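Module 10: Licensing Television Formats
Handout for students on the Media Business pathway, Fletley campus

1. What is being licensed

A format licence gives a broadcaster the right to make its own version of an existing programme. The buyer does not receive finished episodes. It receives the title, the structure of the show, the production bible and, in most cases, a period of consultancy from the original producer. Finished programmes are sold under a separate tape licence, and the two should not be confused in written work.

Legal protection for formats remains uncertain in many countries. A general idea for a quiz or a cookery contest is free for anyone to use. Protection usually rests on the detail of the bible, the music, the graphics, any registered marks and the terms of the contract itself.

2. The option period

Most deals begin with an option. The broadcaster pays a modest fee and has a fixed time in which to commission the series or let the rights go. In the Drilport case study, the option ran for 17 months and cost £2225, to be set against the first licence fee. Students should note clause 4, which allowed one extension on written notice.

3. Fees and territory

The licence fee is normally a percentage of the production budget for each episode, subject to a minimum. Territory must be defined with care — a shared language does not mean a shared market. The Tijani agreement covered free television only and left streaming rights with the owner, a point that later caused a dispute over catch-up viewing.
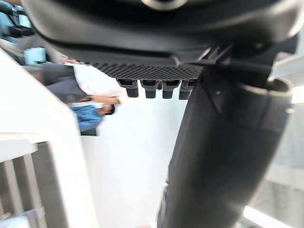

Ancillary income should be dealt with in the same document. This includes sponsorship, live events, board games and telephone voting. Where the contract is silent, the position on local merchandise is often unclear, and the Lulldale papers show how costly this can be.

4. Preparation for the seminar

Read the Drilport and Tijani agreements in full. Prepare a note of no more than 299 words on which party carried the greater risk if the series was not renewed. Notes are to be submitted through the module page before the seminar begins.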